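Plarnutwood Interlocking Floor Mats

Home > Floor > Foam mats

Soft tiles for playrooms, garages, basements, wherever your knees hurt. Back in stock, all colours except charcoal (December, we hope).

Per pack:
Tiles, edge strips, one sheet of instructions
Thickness 13 mm
Pack weight 532 g
Price $22 a pack, GST extra

Fitting. Start in a corner. Leave the edges off till the end. Press the joins down with your heel, not a hammer. Trim with a sharp knife and a metal ruler, two or three light passes. Tiles grow a bit in a warm room so leave a finger width at the wall.

Cleaning. Mop with warm water and dish soap. No bleach, it takes the colour out. No steam mops either. Lift them once in a while if the floor under is concrete, damp gets trapped.

Not for outdoors. Not for under a piano. Chair legs will leave dents, most come out overnight, some dont.
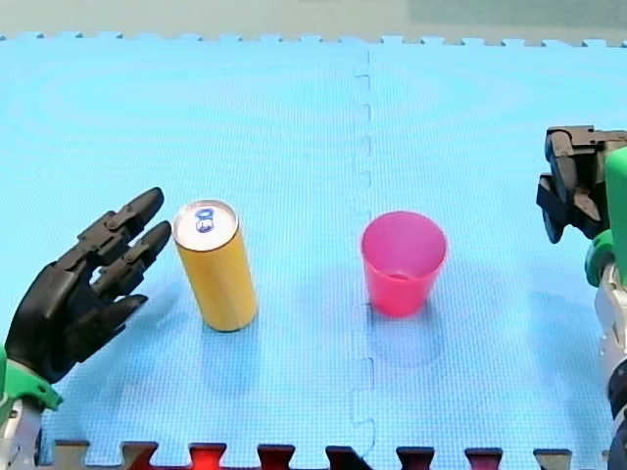 Bulk orders: over 300 packs ships on a pallet from the Grusdale warehouse, you'll need someone there to unload. Ask Renji Shibata for a freight quote before you order, the checkout guesses too low.

Colours vary a little between batches. Buy all you need at once, we can't match later.

Returns: unopened packs only, 22 days, you pay the postage. Wrong colour sent? Our fault, email Azadeh Nikzad with you order number and we'll swap it.

Samples are free, one per houshold.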